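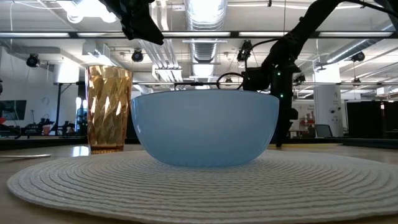 *Blue bowl, woven mat, amber glass*

**piroska_m** – Thursday, December 20, 2018

Trying to sort the table for Christmas lunch and going around in circles. The mat is the round cream one with the corded ridges, the bowl is the light blue one with the darker rim. I love them together, but I'm not sold on the amber glass beside them. Too much? I've got six of everything and a timber table, if that helps.

**ImreP**

Keep the glass! The faceted pattern is the best thing there, and the orange warms up all that pale blue. My nan had a set in that colour and we fought over them every year.

**bence60**

Gonna disagree with Imre, sorry. Amber and baby blue is a bit of a 70s motel for me. Plain clear tumblers, done. I'd keep the mat though – the cord ones hide crumbs a treat.

**ImreP**

Says the man who served trifle in a saucepan in November.

**etelka.f**

I'm with Imre on the colour. My worry is room. Those round mats are big, and once you've got a glass standing on the back edge there's not much left for cutlery. Where are the forks going?

**piroska_m**

On the bare table, off to the left of the mat. Bence, I hear you on the motel thing, but I'm not buying more glasses this week. I did dig out this long, narrow yellow strip last night 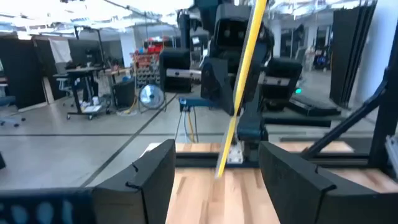 and I'm wondering about tying a bit around each napkin, to pick up the amber. Or is that one colour too many?

**bence60**

One too many.

**etelka.f**

Do it, but keep it narrow and skip the bows. Skolton had 2 m rolls last time I was in, if you run short.

**ImreP**

Yellow strip yes, bows also yes. Post the table when it's done please!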